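Kistach Wrist Tracker Set (pair), rev 5

Part no. KT-809
Sold by Metum. Page updated 5/12/21

Two wrist units, left and right, for recording hand work to train arms and grippers. Black fabric straps, white housings, square marker tags on every unit. Cable per unit. Head camera not included, see Femance mount.

In stock. $3,867 the pair. Spare strap $414 for the shop pack, don't order singles, we don't do them anymore.

Putting them on

Strap over bare skin, not over a sleeve. Snug. If the housing rocks when you turn your palm its too loose. Module goes to the inside of the wrist. Run the cable back down off the forearm, leave slack at the elbow.

Do a fine pinch before recording anything. Thumbs and index fingers, both hands together, small part. Nothing should pull or dig in. 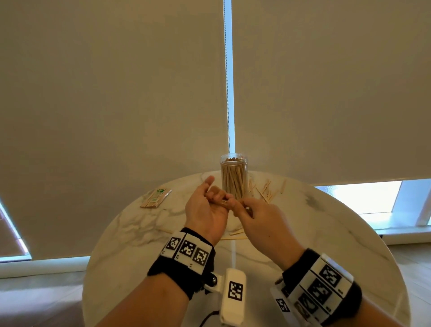
Hinge knob

Left unit. Small dark metal knob where the module meets the bracket. Finger tight plus a quarter turn, no pliers. Check at the start of every session. Kulap Pongsiri in support gets more calls on this than anything else on the page. If the knob won't hold, stop, new bracket, the thread is gone.

Tags

- Dry microfiber only. Alcohol lifts the print.
- Scratched or curling tag: replace the whole panel, then recalibrate. Don't glue.
- Keep tape, watch bands and cuffs off the tags.
- Glare kills detection. Pull the blinds, kill any lamp pointing at the table.
- Run the two hand check after any panel swap. Both wrists in view, hands together over the table, gather up a bundle of thin sticks. Watch the live view for dropouts on either side.

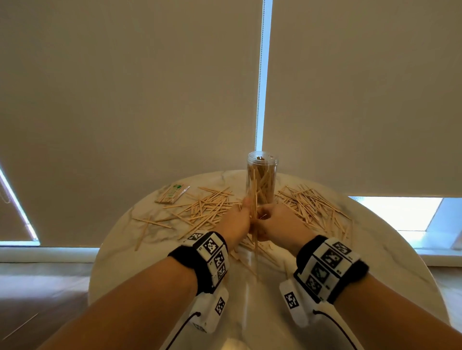 - Dropouts on one side only: reseat that cable first, then look at the tags.

Straps

Hand wash, cool water, air dry overnight. Housing off first!! Fabric goes slack with use, swap at 5 months if worn daily.

Repairs

Send both units even if only one is bad, they are calibrated as a pair. Box them seperately. Put your order number inside the lid. Bench is Thammasiri, attn. Fongchan Thongdee. Closed last two weeks of December.

Loaner sets: ask Orathai Chaiyaporn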